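Journée portes ouvertes de l'atelier Grellholm : vos questions, nos réponses

Mise à jour du 28/5/19

Vous avez été nombreux à nous écrire depuis l'annonce de la visite, et nous en sommes ravis ! Nous avons rassemblé sur cette page les questions qui reviennent le plus souvent, en essayant de répondre comme nous le ferions de vive voix, c'est-à-dire parfois un peu longuement. Si la vôtre n'y figure pas, écrivez-nous avec le formulaire de contact, nous lisons tout.

Que va-t-on voir pendant la visite ?

La visite se fait en deux parties. On commence par l'atelier de montage de Storneck, où l'on assemble et règle les bras, avec les établis, les armoires à outils et le banc d'essai des moteurs (qui fait un bruit de machine à coudre, vous verrez). On passe ensuite dans la salle de manipulation, celle que tout le monde attend, où un robot travaille sur une table avec de la dînette : vaisselle, ustensiles, aliments en jouet. C'est là que se tient la démonstration commentée, et c'est là aussi que les visiteurs restent le plus longtemps, petits et grands confondus.

Combien de temps faut-il prévoir ?

Comptez 40 minutes pour la démonstration, questions comprises. Pour l'atelier, vous allez à votre rythme, et nous avons vu des gens en ressortir au bout de dix minutes comme d'autres y passer la moitié de l'après-midi à discuter d'engrenages. Venez donc sans rendez-vous trop serré derrière, ce serait dommage de filer au meilleur moment.

Faut-il s'inscrire ?

Pour l'atelier, non, l'entrée est libre. Pour la démonstration, oui, car la salle est petite et nous tenons à ce que chacun puisse s'approcher de la table. L'inscription est gratuite et se fait en ligne. Vous recevrez un message avec l'heure de votre groupe ; gardez-le sur votre téléphone ou imprimez-le, les deux nous conviennent très bien. Si vous avez un empêchement, un petit mot suffit et nous proposerons la place à quelqu'un d'autre.

Mes enfants sont petits, est-ce que cela va les intéresser ?

Oh oui ! Les plus jeunes reconnaissent tout de suite les jouets et se mettent à donner des conseils au robot, souvent très fermes. Nous demandons simplement qu'ils restent accompagnés d'un adulte et derrière la ligne jaune collée au sol pendant que le bras est sous tension. À la fin de chaque passage, le bras est arrêté et on peut venir voir les objets de près, les prendre en main, les reposer n'importe comment (le groupe suivant aura ainsi une table différente, et c'est très bien).

Pourquoi de la dînette, et pas de vrais ustensiles ?

On nous pose la question à chaque fois. Les jouets sont légers, ils tombent sans se casser et ils ont des formes franchement variées. Une assiette se saisit par le bord, un gobelet couché doit être redressé, une banane épluchée offre plusieurs pans de peau où les doigts peuvent accrocher de travers. Une passoire percée de petits trous pose encore d'autres soucis, tout comme une bouteille de ketchup qui peut rouler. Pour un robot, tout cela représente déjà beaucoup de travail, et nous n'avons pas besoin d'y ajouter de la sauce.

Le robot est-il piloté par quelqu'un ?

Cela dépend du passage, et nous vous le dirons toujours clairement. Pendant le premier, un membre de l'équipe guide le bras à distance pour montrer le geste. Pendant le second, c'est le programme Petness qui choisit où saisir l'objet et comment le déplacer, et une personne garde la main sur l'arrêt d'urgence. Beaucoup de visiteurs pensent que le second passage sera plus rapide. Il est en général plus lent, avec des hésitations que nous trouvons, pour notre part, assez attachantes.

Et s'il rate son coup ?

Il en rate, et vous en verrez sûrement. Nous ne préparons pas de numéro répété à l'avance. Quand une prise échoue, nous laissons le robot essayer de nouveau, puis nous expliquons ce qui a coincé : un objet trop plat, un autre posé par-dessus, un reflet qui trompe les capteurs. En décembre, nous avions fait un essai à portes fermées avec les familles de l'équipe, et c'est une spatule qui avait suscité le plus de questions.

Gardez-vous une trace de ces essais ?

Oui. Le jeu d'enregistrements, que nous appelons Furtună, contient 769 essais, réussis et manqués. Nous pourrons vous en montrer quelques-uns sur l'écran à la sortie de la salle. Les visiteurs, eux, ne sont pas enregistrés.

Peut-on prendre des photos ?

Volontiers, sans flash dans la salle de manipulation. Dans l'atelier, demandez aux personnes présentes avant de les photographier, elles acceptent presque toujours.

Le lieu est-il accessible en fauteuil ou avec une poussette ?

Tout est de plain-pied, de l'entrée jusqu'à la salle. Signalez-le tout de même à l'inscription, nous vous garderons une place au premier rang, du côté où l'on voit le mieux.

Y a-t-il de quoi manger sur place ?

Du café, du jus de pomme et des gâteaux faits par l'équipe, tant qu'il y en a. Vous pouvez aussi apporter votre pique-nique et vous installer dans la cour, où nous sortirons des bancs si le temps s'y prête.

Pourra-t-on choisir l'objet que le robot doit prendre ?

Oui, à la fin du second passage ! Chaque groupe désigne un objet sur la table et nous lançons l'essai avec celui-là, quel qu'il soit.

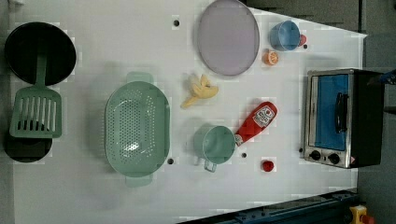 Mettez-vous d'accord entre vous pendant le premier passage, cela évite les longues négociations, et prévoyez un deuxième choix au cas où le groupe précédent aurait eu la même idée. Les enfants votent aussi, à main levée, et leur voix compte autant que celle des grands.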